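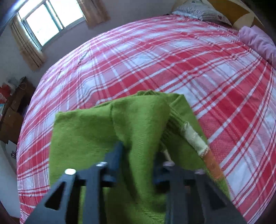
Green knitted blanket held above the bed.

Trarkham Insect Study Group
Minutes of the winter meeting, 20 December 2021

Chair: Eifion Lloyd
Minutes: Bríd Mulcahy
Present: 14 members. Apologies received from Horwood branch.

1. Minutes of the last meeting
The November minutes were read and approved with one correction. Under item 3, "ground beetles" should read "rove beetles."

2. Matters arising
The cabinet key has been found and copied. The second copy is with Eifion.

The letter to the landowner at Moynihan has been sent. No reply yet. Bríd to write again in January if nothing has come by then.

3. Caddisfly survey, Stonetitz stream
Eifion reported on the fall sampling. All 11 stations were visited, but station 4 was under deep water and only the bank was searched. The sorted material comes to 300 larvae. Case-building species made up most of the catch at the upper stations, where the bed is gravel. Below the footbridge the bed is mostly silt and there were fewer cases of any kind.

Several larvae from the upper stations had cases of mixed sand and leaf pieces. Members discussed whether these were one species changing material as it grew or two species living together. Eifion thinks one species. Bríd was not convinced and pointed out that the head markings differ - the ones in leaf cases have a paler band behind the eyes. It was agreed to rear some of each in the spring and wait for adults before putting a name in the report.

Vials from stations 7 and 8 had been labeled in ballpoint and two labels can't be read. These will be left out of the totals. Pencil only from now on.

4. Rearing tanks
Two tanks are ready. The air pump in the smaller one is noisy but works. Members agreed to use stream water for the first fill and top up with rainwater. A rota will be drawn up at the next meeting.

5. Microscope
The stage on the older microscope slips at high power. Bríd has a quote for the repair and will pass it around by email. Decision held over.

6. Horwood exchange
Horwood branch has asked to borrow the mayfly reference set. Agreed, for one month, slides to be carried by hand and not mailed.

7. Any other business
A member asked if the evening talks could start half an hour earlier. No objections - to begin with the February talk.

The outside light is still out. Please bring a flashlight.

Next meeting: late January, same room. Eifion to confirm by email.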